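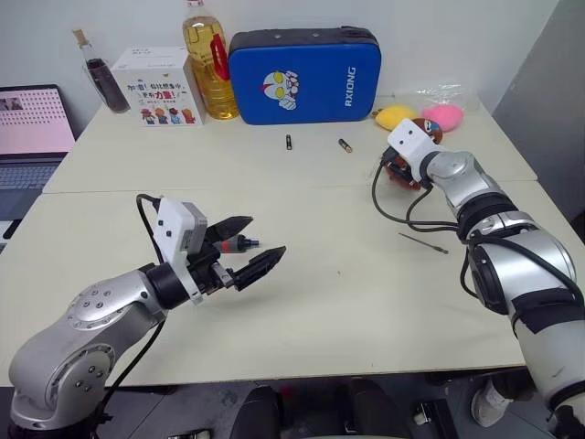
Workshop tips: planning the spend on a small two-arm bench

Most of the questions we get at Dow are about which arm to buy. The arm is the part people research best and the rest of the bench is where the money slips away. These notes come from setting up ours and from helping Flora Paterson with hers at Sornholm, where the bench handles household jobs such as sorting hand tools and putting shopping away.

Before you ask for a quote

Write down the jobs first, with the real objects beside each one. A screwdriver, a sponge and a full bottle of oil ask for very different things from a gripper. Weigh the heaviest item and measure the widest. If the bottle is beyond the arm you can afford, take it off the list now and save yourself the larger model.

Ask what the payload figure includes. Some sellers quote it at the wrist, before the gripper is fitted, so the gripper, its housing and the cable all come out of that number.

Decide whether you need 2 arms. Sort-and-place work can be done with one. You want the second for holding a bag open, steadying a case while the zip is pulled, or passing a tool across. Buy both together if you can, as matching a later model to an older one took us most of August.

Fingers

Treat fingers as a consumable and give them their own line. Ridged fingers hold a screwdriver handle well. For sponges and soft toys almost anything will do, so don't pay extra there. Thin shafts lying flat on a table are the hardest thing we pick up, and a set of fingers with fine tips was worth more to us than the software upgrade offered at the same price.

Keir Niven keeps spares in a labelled tub and orders when he opens the last pair. Ours come from Cakport, who will sell singles if you ring them.

Tables

Two tables pushed together cost less than one deep one and go through a normal door. Check three things:

Height. Measure both on the floor they will stand on. A small step at the join will catch anything slid across it.
Colour. A pale, matt top makes small dark items easier for a camera to pick out. Shiny white gave us trouble with the ceiling lights.
Fixing. Clamp or bolt the tables to each other before you set any positions. If one shifts, you do the lot again.

Allow room for a person to sit, and mark how far the chairs may come in.

Cables

Leave slack at every joint, then move the arm slowly through its full reach by hand or at the lowest speed and watch where the cable goes. Loops that look generous at rest can pull tight with the arm stretched out. Hook-and-loop straps are better than zip ties, which you will be cutting off within the week. Buy a pack of 20 and one spare cable for each gripper.

Test objects

Use ordinary things from the cupboard. Batteries, sponges, boxes, a padded case, a crumpled bag — a mixed lot tells you more than a bought set of blocks. Keep glass and anything that leaks towards the back, and leave it out altogether for the first runs.

What ours cost on top

Leaving out the arms and the computer, the bench came to £1139. More than 500 of that went on fingers and cables over the first year, and the tables were the next largest item. Delivery on the Platamia order was charged separately and we had not budgeted for it, so ask for it in writing.

Hold some money back until the bench has done a month's work. Lighting and storage are easier to choose by then. Flora bought her shelving first and had to move it when the left arm couldn't turn past it.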